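Granit, terrazzo et compagnie : le grand retour du moucheté

Quel plaisir d'avoir passé tout le mois d'octobre le nez sur des échantillons de pierre ! L'atelier Drullavell nous a ouvert ses réserves, et Vasiliki Michailidis y a classé 424 nuances de granit, du presque blanc au noir profond (avec, pour chacune, une petite fiche écrite à la main). On en ressort les yeux qui piquent et l'envie de tout refaire chez soi.
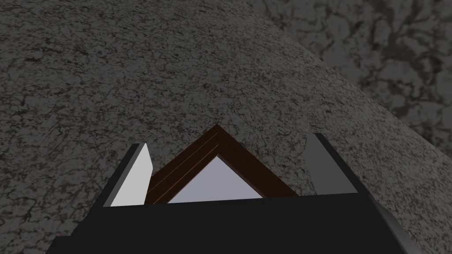 Gris moucheté à grain fin et, au-delà du bord arrondi, un marbré plus contrasté.

Son premier conseil : regardez la taille du grain avant la couleur. Un grain fin se fait oublier et supporte très bien un voisin plus bavard, alors que deux gros motifs côte à côte se disputent vite toute la pièce. Emportez un échantillon à la maison, posez-le à plat, revenez le voir le soir sous la lampe de la cuisine. Les gris qui tirent sur le mauve changent énormément !
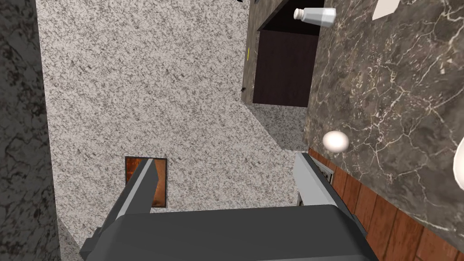
Au sol, un granit gris clair et blanc cassé, piqué de noir.

Côté entretien, Kenna Imrie reste fidèle au savon noir très dilué et à la serpillière bien essorée. Pas de vinaigre, jamais, surtout si votre terrazzo contient des éclats de marbre. Pour les joints, une vieille brosse à dents et un peu de patience.
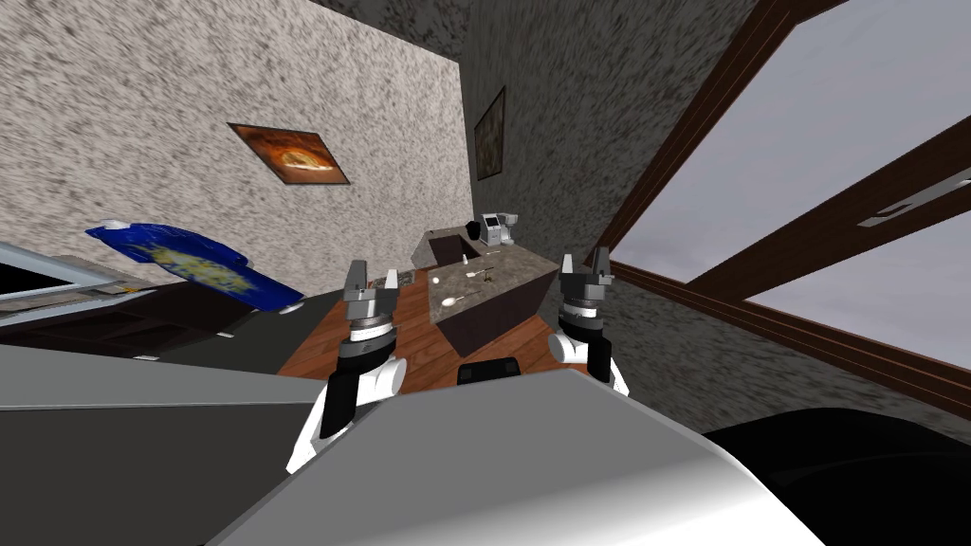

Grande surface grise devant, plancher de bois derrière.

Et le bois, alors ? Le mariage fonctionne à merveille, à condition de soigner la jonction. Fiifi Amoah, qui vient de finir une longère à Hesalano, a choisi un profilé en laiton très mince entre les deux.
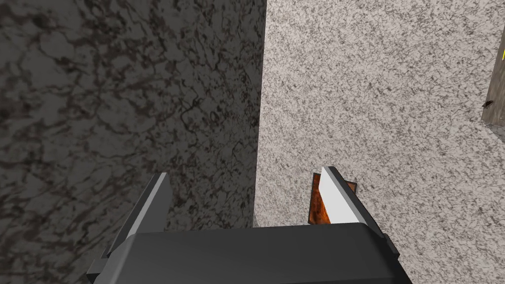
Il a d'ailleurs accepté de nous prêter ses croquis de pose, que vous trouverez dans le prochain numéro avec les adresses de ses fournisseurs. D'ici là, Drullavell met de côté 27 coffrets d'échantillons pour nos lecteurs. Écrivez-nous en précisant la pièce concernée et la surface, même approximative !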